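The Pour

The robotics club at Liltidell had decided to call the project Granström, after nothing in particular, and by February Brian Kariuki was tired of hearing the name said with respect.

"It's going to pour," Josphat said. He had said this the week before too.

"It's going to copy you pouring," said Brian. "That's different."

Josphat ignored him. He had been at the controls since four o'clock, walking the arms through the same motion, and Babita Bhardwaj was writing each run down in a green notebook. The plan called for 1,000 runs. They had 46. Brian had done the division on the back of his hand and kept the answer to himself.

He had joined for the wheels. Last year's club built things that drove into walls, and you could tell a good one from a bad one by the dent. Now they had a bottle and a cup, and Ms. Nyamweya used words like "policy" and "generalize" in front of parents.

"Run forty-seven," said Babita. "Ready?"

"Ready," said Josphat, and stuck his tongue out the side of his mouth, the way he did on math tests.
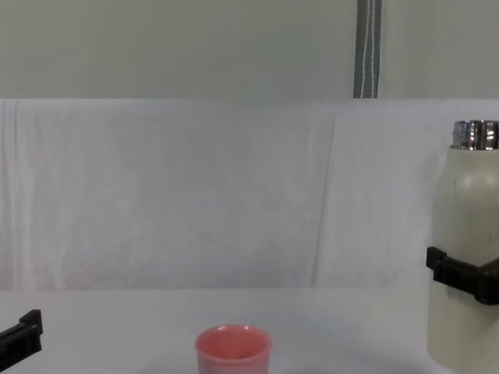
Run forty-seven: the right gripper on the bottle, the pink cup waiting.

Brian leaned on the radiator and watched. He could have poured a drink, finished it and rinsed the cup by now.

"What if somebody uses a blue cup?" he asked.

"Then we do it again with a blue cup," said Babita.

"And a mug? A mug's got a handle."

"Brian."

"I'm asking what it knows."

Caroline Nyamweya looked up from the laptop. She was supposed to be grading. "That's a fair question," she said. "What do you think it knows?"

"Where Josphat puts his hands."

She thought about it longer than he wanted her to. "Write that down," she told Babita. "We'll test it at Skirenham. Move the cup six inches and see."

"In front of the judges?" said Josphat.

"You'd rather find out after?"

Josphat let go of the controls and shook out his fingers. Brian waited for someone to tell him he'd spoiled it. Babita only turned to a clean page and held the pencil out to him.

"You write it," she said. "It's your complaint."

He took the pencil and asked her how to spell generalize.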